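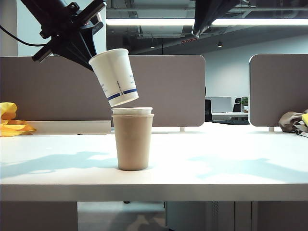
Sección Casa y Costumbres – Revista Olteanu

Los vasos de papel me persiguen. Lo digo yo, que hace un año juraba que en esta redacción íbamos a beber todos de taza y que duré fiel a mi promesa hasta la primera semana de cierre. Así que este mes me he propuesto hablar de ellos con un poco de cariño, porque los tiramos sin mirarlos y tienen más miga de lo que parece.

Para empezar, ¡ni siquiera son iguales! Yo tengo debilidad por el beige liso, sin una sola letra, que sobre una mesa blanca queda de lo más elegante. El blanco con sus dos rayas azul oscuro junto al borde me recuerda a las cafeterías de estación (a las buenas, las que te ponen el café hasta arriba). Y luego está el asunto de apilarlos, que en mi casa provoca discusiones serias. ¿Boca arriba, uno dentro de otro? ¿O boca abajo, como hacía mi abuela con los de cristal para que no cogieran polvo?

Le pregunté a Ghazal Farahani, que llevó cinco años la cantina de los talleres Pratwood y servía desayunos a 40 personas cada mañana. Se rio de mí un buen rato. «Boca arriba si los vas a usar ya, boca abajo si van a pasar la noche fuera», me dijo, «y no aprietes». Lo de no apretar es importante: si encajas un vaso a golpes, luego tiras y salen tres juntos, o se te dobla el borde y el café acaba en la manga.

También me enseñó a mezclar marcas con cabeza. Un vaso blanco dentro de uno beige puede encajar de maravilla y dejar asomar un anillo claro arriba – a mí me encanta ese detalle – pero otros bailan, o se quedan atascados a media altura. Se prueba con dos antes de montar la torre y ya está.

Mi otro consejo es tener siempre un trapo cerca. El mío es amarillo chillón, vive arrugado en una esquina de la mesa y no pienso doblarlo. Los lunes lo lavo, y el resto de la semana hace lo que puede.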